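Leka Tabletop Handling Cell – Product Page

Supplied and serviced by Vodora, Gollstead workshop

Product overview

The Leka is a compact handling cell for soft goods and small mixed articles. It consists of one light arm, a two-finger parallel gripper, a small camera at the wrist and a flat work surface inside an aluminium rail frame. It is made for shops, sorting rooms, schools and test laboratories which must pick up cloth bags, folded fabric, packed textiles and small hard items on the same table, without changing the tool each time.

The cell stands on an ordinary bench of sufficient stiffness and it is fed from one household-type outlet. No compressed air is necessary. The gripper is electric and the fingers are changed by hand with the hex key which is clipped under the controller.

This page describes what is included, how the cell is set up and how it must be looked after. It was written by Gergely Kun from the service side and checked by Efthymia Gkikas, who answers most of the telephone questions. If something is not clear, please write to us and we will correct the page.

What is included

Arm with base plate and four clamping bolts
Electric two-finger gripper, black tapered fingers fitted
Wrist camera with bracket and cable
Controller with emergency stop on a separate cable
Rail kit in aluminium, cut to the ordered length
Printed calibration panel
Set of spare fingertips, one pair
Hex keys, cable ties, lint brush
Paper manual in English and French

The work surface is ordered separately, see "Choice of surface" below. The bench is not supplied.

Bench and levelling

Place the bench where it will stay. Moving it after calibration means that the calibration is done again, also if it was moved only to sweep the floor. The bench should not share a wall with a washing machine or a compressor, as the vibration comes through to the wrist camera and you will see it as a soft picture.

Level the bench in both directions with a normal spirit level. Bolt the base plate by hand first, all four bolts, and then tighten them crosswise. Do not tighten one bolt completely before the others are seated. Customers who did this have sent us base plates that rock, and a rocking plate cannot be repaired in the workshop, we can only exchange it.

Keep 70 cm free behind the arm. The elbow needs this room when the gripper goes to the near edge of the table, and it also lets you reach the cable entry with the arm in its parked position.

Rail and calibration panel

The rail marks the border of the work surface and carries the calibration panel. Slide the nuts into the groove before you screw the corner pieces, otherwise you must open the frame again. The small screws are to be hand-tight only. The aluminium thread is soft and it does not forgive.

The panel must lie flat and must not be laminated. A shiny coating reflects the ceiling lamps and the camera then loses part of the pattern. If the panel becomes scratched or the print fades, order a new one. Please do not copy it on an office copier – the copy will have a slightly different scale, and the error grows with the distance from the panel.

Calibration takes 3 minutes if the table is clear. Start it from the menu, step back behind the line and let the arm go through all its positions. When it is finished, the controller shows a number for the remaining error. Write this number in the back of the manual every time. One number says little, but a row of them tells you early that something is working loose.

Choice of surface

The standard surface is a matt grey sheet. Many customers prefer to lay their own covering, for example to train the cell on a table like the one where the work will be done later. This is permitted. The covering must be fixed at all sides and must not move when you push it with the flat hand. Patterned coverings are possible too, but a strong pattern asks more from the camera, and you should then repeat the test picks with your own articles before you trust the result.

Thin foil coverings with a stone pattern should be glued over the whole area. When they are only taped at the corners an air pocket forms, and the fingertip will press into it and report contact too early.

Gripper fingers

The black tapered fingers are the standard pair. They have a narrow tip, so they can go under a strap or take a fold of cloth without collecting the layer below. For rigid and smooth articles we also offer the Prullano wide finger with a rubber pad. The wide finger holds better but it is clumsy with fabric, and it cannot enter a loop that lies flat on the table.

After each change of fingers, three things must be done:

Close the gripper slowly and look at the tips against a light background. They should meet along the full edge.
Select the correct finger type in the menu.
Run the zero routine with nothing between the fingers.

The second point is forgotten most often. With the wrong finger type the gripper will stop too high above the table, and the user believes that the camera is at fault.

Fingertips wear. On canvas and other coarse cloth they wear sooner than on plastic articles. Exchange them as a pair, also when only one looks bad. The screws of the tips are tightened to the stop and then not further.

Working with bags and loose fabric

Soft goods are the most usual application and also the source of most service calls, so we give here some more detail.

A bag with handles offers several places to grip, and the best one is not always the handle. A webbing handle that stands up in a loop is easy to catch, but when the arm lifts, the bag turns until the weight hangs below the grip point. Leave height for this. If the bag must arrive in the same orientation, grip the body of the bag near the seam with a fold between the fingers and move with the reduced speed.
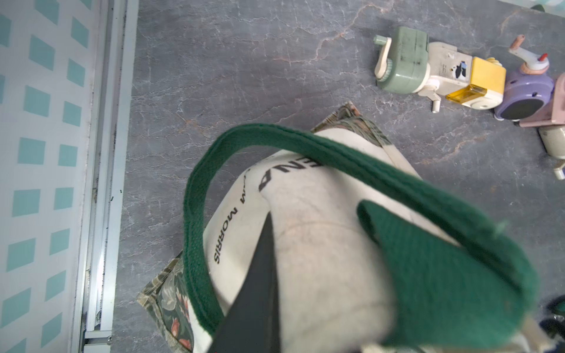 Set the grip force for cloth between 30 and 37 on the controller scale. Below this range the fold slides out during acceleration. Above it you gain nothing, and you may leave a mark on printed canvas. The scale has no unit, it is a share of the motor current, and the values from an older controller cannot be taken over.

When fabric lies under or beside the bag, the gripper can catch two layers at once. Reduce the depth of the approach in small steps until only the upper layer comes up. Do this with the real material and with the speed reduced. We have tried to give a table of values per type of fabric, but the same cotton behaves differently after washing and we have taken the table away again.

Small hard articles such as pencil sharpeners and toys with a crank can stay on the table during fabric work if they are kept to one side. Take the crank parts into account when you teach the approach, because a dragged handle will hook behind them quite easily. For picking these articles themselves, choose the body as grip point and lower the force.

Wrist camera

The camera looks past the fingers from a short distance. It is normal that the fingertip is visible in the picture and that objects very near to the lens are blurred. It is not normal that the whole picture is soft. In this case check, in this order, the lens for dust and finger grease, the two bracket screws, and the cable for a sharp bend behind the wrist.

Clean the lens with a dry microfibre cloth. Alcohol is not allowed, it attacks the edge seal. After any work at the bracket, the calibration must be repeated – also if the bracket went back to exactly the same place as far as you can see.

Regular care

Each working day: brush the lint from the fingers and from the gap at the gripper slide. Wipe the surface. Press the emergency stop once and confirm that the arm does not answer.

Each week: check the rail screws, check the cable ties at the elbow, repeat the calibration and note the number.

Each October, or before your quiet season: send us the log file and we look through it without charge. If the wrist bearing shows play, the arm comes to Gollstead for exchange of the bearing. Please pack it in the parked position and leave the fingers at home.

Do not use spray oil anywhere on the gripper. The slide is greased for life, and oil mixed with lint makes a grey paste which we must then remove with a wooden pick.

Common faults

Gripper reports "no object" while holding cloth: the fold is too thin for the detection limit. Lower the limit in the soft goods menu.

Arm stops with a light knock at the near edge: the elbow has touched something behind. See the free space under "Bench and levelling".

Calibration error grows from week to week: check the base bolts first, then the rail, then the camera bracket.

Fingers do not open fully: lint in the slide. Switch off, brush out, run the zero routine.

Ordering and service

Spare fingertips, panels and surfaces are held in stock in Gollstead. Please give the serial number from the underside of the controller, the colour of the label is also of help to us as the early units have a different connector. For the Prullano wide finger ask for the adapter plate at the same time, it does not come in the same box.

Telephone service is in the morning until 11:30. Written questions go to Efthymia Gkikas, and repair questions with photographs are passed on to Gergely Kun in the workshop.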